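Two Grippers and a Pile of Laundry: The Skeneo Kit After Six Weeks

1/8/21

I have now spent more on teaching a robot to fold my clothes than I have spent on the clothes. My accountant, if I had one, would want a word.

Several of you wrote in after the last post asking whether the Skeneo hand-held kit is worth buying, so this is the long answer. The short answer is that it depends how you feel about jeans.

What you get

The kit is a pair of grippers you hold in your hands, one left, one right. You do a chore with them as if they were your own slightly stupid fingers, and the sensors record what you did. You upload the recordings to Nirkgate, which is the company's training service, and Nirkgate sends back a model that an arm can run. There is no robot arm in the box. I mention it in case you are the kind of person who reads the front of a box and stops there, as I am.

I paid $800 for the pair, plus a charging brick, plus a carrying case with foam cutouts that fit everything except the charging brick. Shipping to Ashour took long enough that I forgot I had ordered it and was pleasantly surprised by a parcel.

The manual is 6 pages. Two of them are a warranty and one is blank. The rest tells you to "move naturally," advice I have never been able to follow in any part of my life and certainly can't follow holding a gripper in each fist.

Setting up

Calibration was easier than I feared. You wave each gripper in front of a printed card, open and close the fingers a few times, and wait for a beep. If there's no beep you wave it again. On my third evening the left one refused to beep until I changed the bulb in the room, and I have kept that bulb ever since out of superstition.

The app is fine. It's the sort of app where the button you want is always one screen deeper than you'd think, but it hasn't lost any of my recordings, and after the vacuum cleaner business in March I don't take that for granted.

Battery life is good for an evening of work. My forearms give out well before the grippers do. They don't weigh much in the store photos, and they don't weigh much for the first shirt either. By the second basket you start to have opinions about gravity.

How the folding goes

Badly, and then less badly. Your hands know how to fold a T-shirt. Your hands holding two plastic-fingered gadgets do not, and it takes a couple of evenings to stop flinging socks. Things I've learned:

Towels are a joy. Do towels first and feel clever.

Anything quilted or padded will hold its shape for you, so it's a good second step.

Thin black tops are miserable. They slump the moment you let go and you can't see the edges. I've started putting mine off until the end of a session, and then until the next session.

Jeans need space. Lay them out completely flat, legs straight, before you start on the first fold. I tried doing them on a table and the legs hung over and dragged the rest down with them. The bed is better, so long as you clear the finished piles to the sides. 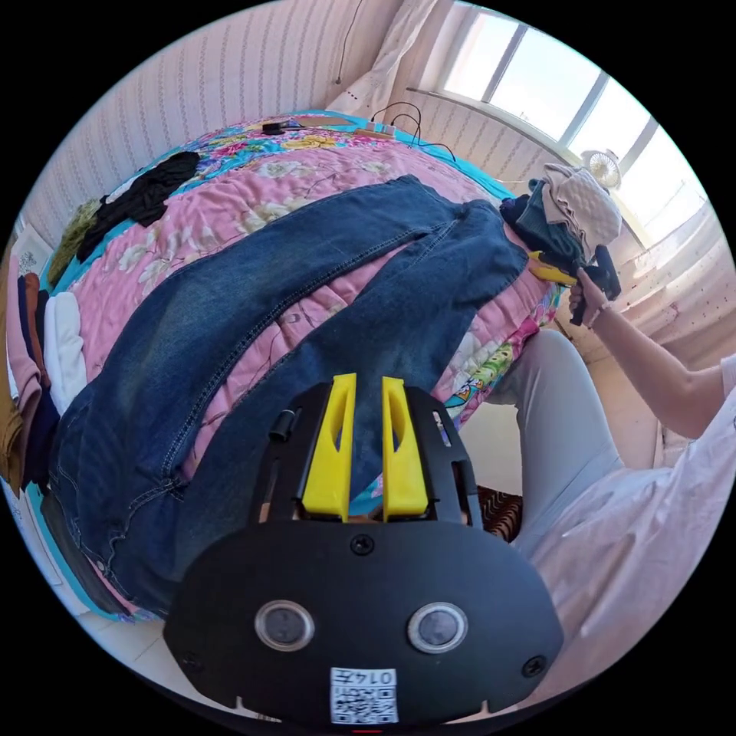

What Nirkgate does with it

You upload, you wait overnight, you get an email with a score. The score is out of 100 and I have no idea what it measures. My first batch got a 41. My friend Sólveig Baldursdóttir, who bought the same kit and has the advantage of being tidy, got a 78 on her first try and has been unbearable. I asked support what would bring mine up and they said "more variety and fewer pauses." The pauses are me swearing at a sleeve.

So far I've uploaded 2,462 clips. That sounds like a lot until you learn that the app starts a new clip each time you set a garment down, and I set garments down a great deal, not always on purpose.

The model that came back runs on the secondhand Forness arms in my garage. It folds towels properly. It folds T-shirts in a way I'd accept from a teenager. Given a pair of jeans, it picks up one leg, lifts it, considers the matter and puts it down again. I recognize the technique, as it is mine.

Gripes

The fingers are nice and grippy on denim and too grippy on knits. I have a sweater with two small puckers at the shoulders that will be with us for good.

The monthly Nirkgate fee isn't mentioned until you've already made an account. It's on the website, in gray, near the bottom.

There's no way to delete a single bad clip from a session. You keep the whole session or lose the whole session, so somewhere on their servers is a very clear demonstration of me dropping a pillowcase and kicking it.

Should you buy it?

If you already have arms to run the model on, and you enjoy this kind of thing, yes, I think so. The hardware is solid, support answered me within a day both times, and collecting the clips is restful once your wrists get used to it. If you want your laundry folded, fold it. You'll be done before the calibration beep.

I'm keeping mine. Next up is fitted sheets, which Sólveig says can't be done, and she may be right, but she also said that about the towels. I've got the sheets in the dryer now and the left gripper on charge. If you've had any luck with knits, leave a comment and tell me what you put on the fingers.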